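Can a robot put my dishes away yet?

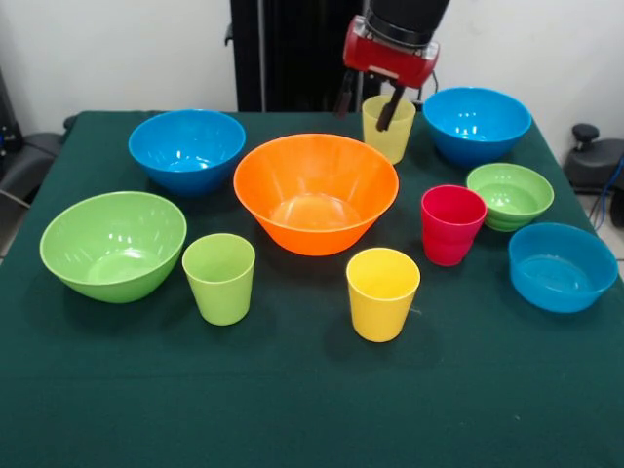 I have wanted a machine to do my kitchen chores since I was a kid, and the chore I'd hand over first isn't washing. It's everything that comes after washing. You know the part – the dishwasher is done, the light is on, and all of that stuff has to be sorted and stacked and carried back to where it lives. At my house a lot of it is plastic, so I looked at that table of bowls and cups and felt right at home. Six bowls and four cups, and even in a small bunch like that the bowls come in different sizes and the cups aren't all the same color. The gripper has one finger down inside a pale yellow cup, and that's pretty much how I pick up a cup when my other hand is full. So far, so good!

Now think about what you do with those ten things without thinking at all. You see that the wide orange bowl is the big one and you start with it, because the blue ones might sit inside. You try one, it wobbles, you turn it a bit. The cups go in each other or they don't. If two of them jam together you give a twist and a tug, and you know from the feel of it whether you're about to send one across the room. I do all of this while listening to the radio and arguing with the cat.

Last August I went to a home technology fair mostly to see this kind of thing in person. There were 3 booths with arms doing kitchen work. The one I stayed at longest was Skoltow, where the arm was clearing a tray into a rack. It was good! It was also slow enough that I ate an entire pretzel during one tray. I timed the next one on my phone and got 168 seconds. I went home and did my own top rack, which is a fuller load, in 40 seconds, and I wasn't even trying (okay, I was trying a little).

Slow doesn't bother me that much, though. My dishwasher is slow too and I love it. If something in the kitchen wants to take all night moving cups from one place to another while I sleep, go right ahead. What bothers me is the part where you have to stand nearby. The Skoltow arm bumped a cup, the cup fell over and rolled, and the arm went back to where the cup had been and closed its fingers on nothing. Then it did that again. The woman at the booth reached in and set the cup upright, and off it went. A helper that needs a helper is something I already have, he's eleven.

I got talked into looking at the Utetti booth as well, which was folding towels. Towels are supposed to be the really hard ones, being floppy, and I'll say it was fun to watch, but every towel was the same size and the same thickness. My linen closet has one beach towel, a pile of old bath towels and something that used to be a bath mat. I would pay good money to see it try the fitted sheet.

On the shop-floor side I think things are further along, and it makes sense to me. My first job out of school was packing at a place called Plasto, which made storage tubs and lids. Eight hours of tub, lid, tub, lid. Same tub, same spot, same height, and if the tub wasn't in the right spot somebody got yelled at. You could have given that job to a machine even back then, and as far as I know they eventually did. But there was another table at the end of the line where the returns came in, all mixed up in a big heap, and that was the job everyone actually hated. Sorting a heap is still mostly people, from what I read. My kitchen counter is the returns table.

And then there's money. The cheapest arm I could find that looked up to the job was from Qin, at 3000 dollars, and that gets you the arm. The fingers are extra. So is the thing that lets it see, and you still need to bolt it to something and teach it what a cup is. For that price I can buy an awful lot of plastic bowls and just never put them away.

So where am I on this? One cup, standing up, with some space around it – yes, I believe in that today. A whole drying rack with a lid wedged behind the colander, in a kitchen where people walk through and steal the clean spoons – not yet, and I don't think next year either. I'd like to be wrong. I'm keeping the spot next to the toaster free in case, and my sister has already asked if she can put her bread machine there in the meantime.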